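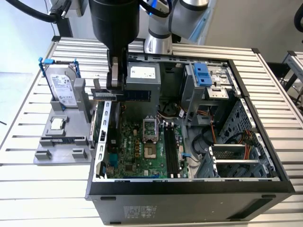 I have been cutting trailers and short promos for a living for six years now, first as a freelancer and since last November as a staff editor at Abella, a small company that makes promos for regional theaters and two cable channels. People who are starting out write to me and ask what they should buy. Mostly I tell them to wait. A desktop tower laid on its side with the panel off and a green stick of memory going in is a fine way to spend an afternoon, and more memory does help once you have four layers of video stacked up. It won't help you pick the right three seconds out of a two-hour play.

The job that taught me that was Grallgate, a stage drama that ran for 18 nights in a converted school gym. I had 480 clips from two cameras and a week to make a 100-second trailer. I watched all of it. I took notes on paper, with the clip number on the left and one or two words on the right, like "door" or "laughs late." By the third day I knew the show better than I have known anything I've worked on since. The trailer came together in one evening after that.

Vendula Rusnák directed it. She came by to see the first cut and asked me to take out the best shot, a slow look across the whole cast at the end of act one. She said it gave away who was still standing. I argued for a while and then took it out. She was right, and the ending of the trailer had room to breathe without it.

Some things I do the same way on every project now:

Watch everything once before cutting anything.
Ask the director what the audience must not know.
Get the music cleared before falling in love with it.
Send the first cut with the sound mixed, even if the mix is rough.

The music one cost me a job in my second year. I had built a whole promo for Zornora around a song that the producers could not afford, and the replacement never fit. They used someone else the next season.

Right now I'm working on a set of short spots for Vutalico, a dance piece that opens in the spring. There is no dialogue at all, so my paper notes are mostly about feet. I have one more rehearsal to film and then I can start on the first spot.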